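Robotics Club Progress Report to the Bassey Fund
Jan 23, 2019

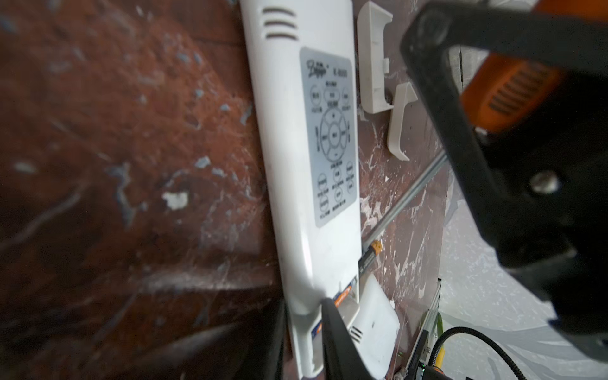 Since the November report we've moved off foam blocks and onto real household stuff, and I'm so glad we did! The club picked battery changing as the task for this half of the year. It came from one of the kids, whose grandmother can't manage the little covers anymore, and everybody had a story like it within a minute. We went with a long white remote with a separate battery cover, and the students have been working through the job in stages: cover off, old battery out, new battery in, cover back on. The cover is still the hard part. It's a small, flat piece of white plastic, and once it's lying flat on that marbled surface the fingers have very little to grab. One pair is trying to slide it to an edge first (promising), another wants to change the angle of the wrist (we'll see).

We have 5 students in the core group now, all coming twice a week. They named the arm Mama back in the fall and the name has stuck, so if you read their notebooks you'll see things like "Mama dropped it again" all over the place.

Money: your grant was $3000 and most of it went to the gripper and the wrist camera, both from Jaltton. The rest is covering spare finger tips, cables and batteries. I still owe you two receipts, sorry, they're coming with the next mailing.

What's going well is the software side. The students wrote their own logging sheet, and they argue over it like it's a constitution. They've also gotten much better at changing one thing at a time. In the fall they'd change four and then fight about which one did it.

What's slow: the wrist camera view. The fingers block a good part of what's underneath, and the kids keep asking for a second camera up high. I've told them to write me a one-page proposal with a price in it. If it's any good I'll forward it to you.

Next up is the Claltano student showcase in the spring. We'd like to show the full battery swap there, cover included, but I'd be happy with the battery part alone. I'll send the entry form over once we have it.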